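Why does my cloth folding policy get worse when I add more demonstrations?

Asked in Robot Learning > Imitation and demonstrations
Tags: hand-held grippers, cloth, data quality

Hello all. I am working on a folding task with two arms, and I have a result which I can not explain to my supervisor. I hope somebody has met the same thing.

We collect demonstrations with two hand-held grippers, no robot in the room. The operator picks up a cloth from a flat surface, brings the two corners together, and puts it down. I started with 112 demonstrations, all made by me. The policy trained on these folded the cloth in 50 of 100 trials on the real arms. I was quite happy with this for a first try.

Then two other students joined and we grew the set to 862 demonstrations. Same cloths, same grippers, same training code, and the same number of training steps. I expected a clear jump. The new policy is worse. I have not finished all the trials, but it very often closes the fingers above the cloth and goes on with the fold holding nothing. The old policy did this too, but less.

What I have checked already:
The calibration between the two grippers is fine. I did it again at the start of each session.
The gripper width is recorded properly. I plotted it for many episodes and it looks normal.
The colour of the cloth does not seem to matter. It misses the dark ones and the light ones.

Is this a known effect? Should I train longer, or throw away data? I would prefer not to throw away the work of two people.

Posted by foldline_k
Tudby, 3 replies

Dwivedi
Member

More data is always better. Your network is too small. Use a bigger one and train for longer.

seamripper
Member

I do not agree fully with the reply before me, though training longer is a fair thing to test. You kept the number of steps fixed while the set became almost eight times bigger, so each demonstration is now seen far less often. Please run that test first. It costs you only computer time.

But I think your main problem is the operators. With three people you have three ways to pick up a cloth. One person pinches from above, another slides the finger under the edge, a third one makes a small wrinkle first and takes the wrinkle. Each way works well. The policy sees the same picture and three different answers, and depending on the method it can land somewhere in the middle. The middle of "above" and "under" can be a place where there is no cloth.

You can find out without throwing away anything. Put the operator name on each episode, train one policy for each operator with the same number of episodes, and compare. If each of the three is decent alone and the mix is bad, you have your explanation.

Also please write how your policy head is made. If it predicts a single average action, this effect is strong. If it can represent more than one choice, it should be weaker, and I would look somewhere else.

Lokstead
Regular contributor

I will try to add to the good answer of seamripper, as we had a similar result last June in our Brideo project (soft goods, two hand-held grippers, also no arms during collection). We lost several weeks with it, so maybe I can save you some.

In our case the operators were one half of the story. The other half was the moment of the grasp. We cut out one second before and one second after each closing of the fingers and watched only these pieces, one after the other. It is boring but it goes quickly. What we saw was that the newer operators started to close while the gripper was still going down. A human does this easily, as the hand corrects by itself. The robot arm has a delay, so it closes too early and too high. This sounds to me very much like your fingers closing above the cloth.

We then made a written rule for the grasp: go down, stop, close, wait a short moment, and only then lift. We also agreed on one approach direction for each type of cloth. The rule made the collection slower and people complained a little, but I would do it again.

Another thing to look at is the surface under the cloth. A hard table and a mattress do not behave the same. On a bed the fingers can press into the surface and still make a clean pinch, so the height of the grasp varies a lot between people. If your new sessions were on a bed and the old ones on a table, I would keep these as separate groups when you compare.

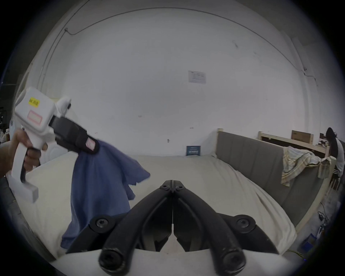 Photo: Lokstead, Brideo cloth sessions

The view is over one gripper towards the other, on our bed setup. The blue-violet cloth is pinched in the fingertip and the rest hangs down in folds over the sheet. A cloth hanging from one pinch like this has many shapes, and the next corner can be anywhere in the folds. So after you repair the first grasp, expect the second one to be the harder problem.

For the test, I would do it in this order:
Train longer on the full set, as seamripper says.
Train per operator, with equal numbers.
Remove only the episodes where the closing starts during the downward motion, and train again on the rest.

The third step does not waste the work of your colleagues. You can keep the removed episodes in a separate folder, and they are still useful for training the vision part.

Edited Wed 20 May: corrected the order of the tests.

foldline_k
Original poster

Thank you both. The head does predict one average action, I should have written this. And yes, the later sessions were on a bed, the first ones on a table. I will separate them and start the per-operator training tonight.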